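3.2 What the refurbished desktops gave us

We were delighted by how far old office machines could go. The Britico reading rooms in Villanueva received 87 refurbished desktops in April, and we compared their yearly running costs with those of 206 new ones bought for the Brisudis branches.

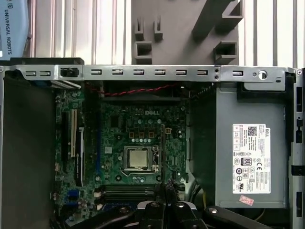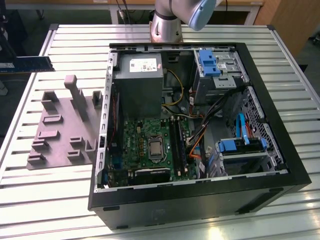
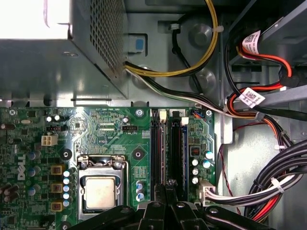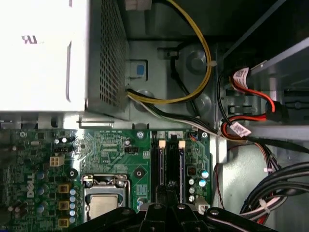 Figure 4. Desktop computers with their cases open.

Does a second-hand desktop slow down library visitors?
For catalog searches, email and forms, visitors finished at the same pace on both kinds of machine. Video calls were the one task where the new desktops pulled ahead.

The survey drew 600 replies, which thrilled us (we had hoped for 200!). Older visitors liked the bigger keys on the refurbished sets, and several branches asked to keep them after the study. Power use was higher, and we return to that in Section 4. The cost records came from Flarnurent, the regional lending network, and leave out furniture and cabling.

Comments (3)

Great to see real branches in a study like this. Did the keyboards come with the machines?

Our town library did the same swap and the waiting line for computers got a lot shorter. Please post the survey form!

Looking forward to Section 4. The power bill is what our board always asks about.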